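Moving a shop in February, fixed price or hourly?

drallholm_dan
Posted 7:12 am
We are moving our repair shop from Drallholm to a unit in Ostport this February. It's 1042 square feet going into 967, so some things have to go before we load. I have two quotes. One mover wants a fixed price, the other charges 200 an hour with a crew of three and a truck. The hourly one says it should take a day. Has anyone here done a move this size, and which way did you go?

cpringle
Posted 7:40 am
Fixed, every time. Ours was quoted hourly and the freight elevator was shared with two other tenants. We paid for a crew to stand in a hallway for most of the morning.
Catherine Pringle

benchgrinder
Posted 8:05 am
I disagree with that. A fixed price has the waiting built in whether you wait or not. If you are on the ground floor at both ends and everything is boxed when they arrive, hourly is cheaper. Ours was done by two in the afternoon.

drallholm_dan
Posted 8:21 am
Ground floor in Drallholm. Ostport is one flight up with a freight elevator.

cpringle
Posted 8:30 am
Then you have your answer. Book the elevator in writing too.

J. Niskanen
Posted 9:47 am
Read the fixed quote again before you sign. Mine listed 323 boxes and anything over that was charged per box. I had guessed the number on the phone and guessed low. Also ask who takes the shelving apart. Yatsenko did ours and it was included, but the other two companies I called wanted extra for it.
Joonas

benchgrinder
Posted 10:02 am
That is my point about fixed prices. They are fixed until you read page two.

cpringle
Posted 10:15 am
So read page two. You can't read page two of an hourly rate.

lultix_user
Posted 11:33 am
Whichever you pick, rent plastic crates for the small parts. Cardboard gets soft in February if it sits on a wet dock. We label in Lultix and print a sheet for each crate, but masking tape and a marker would do the same job. Write the room on the short side as well as the lid.

J. Niskanen
Posted 12:10 pm
Agree on crates. For odd-shaped things I would use one big open bin over several small ones.
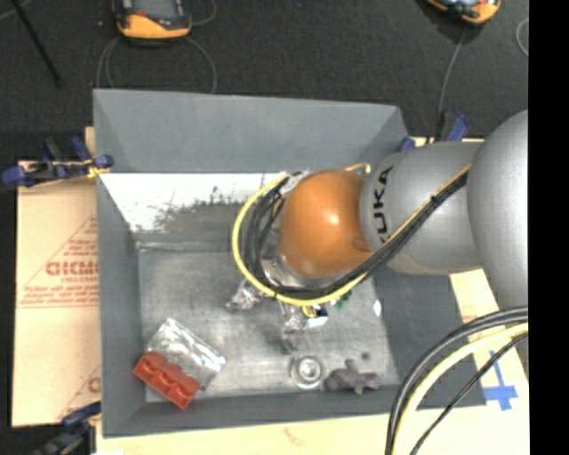

Big gray bin, KUKA arm reaching in

benchgrinder
Posted 12:26 pm
Big bins get overfilled and then two people can't lift them. Small crates on a dolly.

J. Niskanen
Posted 12:41 pm
Only if you fill them with metal. Cushions, hoses and packing material are fine in a big one.

drallholm_dan
Posted 4:55 pm
Thanks all. I called the fixed price company and there is a box limit, so I asked them to come and look at the shop before they put a number on it. Elevator is booked from 8 am to noon. Still undecided on bins.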